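ok so the Drevent bell. been promising this thread for weeks, here goes, typing on the bus

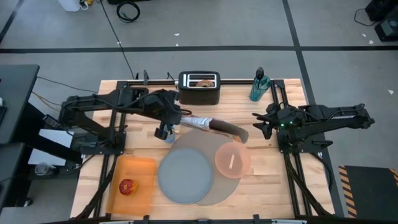 everybody in Ziltbridge thinks the bell on the green came off a warship. It's even on the tea towels. I thought so too until March

the bell has a name cast into it, DREVENT, and a year, 1871. No navy ever listed a ship called that. I went thru the lists twice

Drevent was a coal barge company. Upriver. They had a landing where the car wash is now and they rang a bell when a boat was ready to unload

source for this is the town minute book, April 1904. "bell of the late Drevent landing, to be hung at the green, cost of post and labor 3 dollars." That's the whole entry. Nothing about a gift or any war

weight is given in a later insurance list as 233 lbs. The plaque says 300. No clue where 300 comes from

speaking of the plaque — it went up in 1938, and the wording matches a newspaper piece from the same spring almost word for word. Unsigned piece. First mention of a warship anywhere that I can find

before 1938 I have 11 mentions of the bell in print. Fire alarm, school picnic, one complaint about boys ringing it at night. They all call it the landing bell

Gerrit Mabuza wrote to me after my last thread, his great grandmother's diary has "the old coal bell" rung for the armistice. He sent a scan of the page. Thank you Gerrit!!

the crack by the lip: story is it was hit by a shell. The 1904 minutes don't mention a crack at all. A 1926 repair bill does, "bell split by frost, band fitted." The band is gone but you can feel the bolt holes

still don't know who cast it. There's a mark under the name, worn down bad, maybe an H. Horari foundry is my guess but thats only a guess, their order books are missing for those years

if anyone has family papers from the Mahlangu boatyard pls message me, they delt with Drevent for years and might have kept letters

going back to the records room in May, they're closed for shelving till then. more when I have it

oh and the clapper is a replacement, 1950s. Forgot that one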